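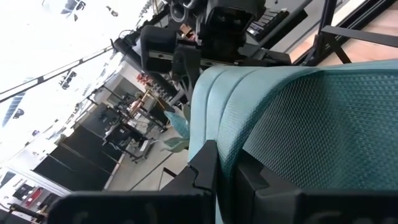
Teal fabric, folded.

The Curtain Shop at Gerkstead

Last updated July

July, by the author

The shop was to close at the end of the month and my mother wanted her curtains before it did. She had paid the deposit in spring. She rang me at work to say so, and rang again at lunch to say the same thing with the receipt in her hand.

I took the afternoon off and drove over. Gerkstead is 16 miles from my flat by the main road and longer by the other one, and I went by the other one as there were works at the bridge. I had not been back since Christmas. The bakery had changed its sign. The Bremix factory had a board up saying the site was for sale, and somebody had parked a horsebox across the gates.

My mother was waiting on the wall outside her house with her coat on.

"You came the back way," she said.

"The bridge is shut."

"It's been shut for weeks. I could have told you that."

She got in and put the receipt on the dashboard where we could both see it. It said Clirnetti Furnishings at the top, and underneath, in blue biro, two pairs, lined, teal, with the measurements for the front room and the landing. She had paid 40 pounds. There was a balance owing and she had that in an envelope in her bag, in cash, with the amount written on the outside.

The shop was dark at the front. They had taken the lamps out of the window and the carpet had pale squares where the display beds used to stand. A woman I remembered from school, a few years above me, was sitting behind the counter with a flask. She did not remember me, or did not say so.

My mother gave her the receipt. The woman read it and went through to the back. We heard her moving boxes. She was gone long enough for my mother to go round the remnants bin and pick out a length of braid, measure it against her arm and put it back.

"They've been sent to Leclerc," the woman said when she came out.

"What's Leclerc?"

"The warehouse. They took all the unfinished orders last week. You should have had a letter."

"I haven't had a letter."

"They all went out in one go."

"I haven't had one," said my mother.

The woman wrote a telephone number on the back of the receipt and said they were open until five. It was ten to four. My mother looked at me and I said I would drive her.

The warehouse was on the trading estate past the reservoir. We did not talk much on the way. She said the neighbours had got a dog, and later on that my father would never have gone to all this trouble over curtains, he would have put up a sheet. He had put up a sheet once, in the first house, and it had stayed there until I was two. I had heard this before. I said I thought I remembered it, and she said I couldn't possibly.

A lad in a fleece took the number off the receipt and went down the racks with it. He came back with one parcel.

"It says two pairs," said my mother.

"One's been made up. The other's still cloth." He had a second, flatter parcel under his arm and he put that down as well. "You can have it as it is and we'll knock off the making."

She opened the end of the flat parcel and felt the cloth between her finger and thumb. She did this for some time. The lad looked at the clock.

"I made all the curtains in the first house," she told him. "In the end."

"Right," he said.

"I had a machine then."

He worked it out on a calculator and it came to 67 pounds. She took the envelope out and counted the notes on to the counter, and there was some left over, which she put back. She crossed out the amount on the front and wrote the new one. He found us a carrier bag that was too small and we carried the parcels out without it.

I put up the finished pair that evening, in the front room, standing on the piano stool. They were a little long. She said they would drop further and I said surely that would make it worse. She said in that case she would take them up. The other parcel she left on the landing, on the chair outside my old room.

We had eggs on toast. At nine she said I would want to be getting back, and I said I supposed so, and she went up to look for something and I heard her walking about over the kitchen. When she came down she had the old tin of pins and the tape measure, the cloth one, with the first 16 inches worn so that you could hardly read them.

"Are you any good with a sewing machine?" she said.

"No."

"You could hold the other end."

I rang work and left a message to say I would be in late. Then we moved the table out from the wall.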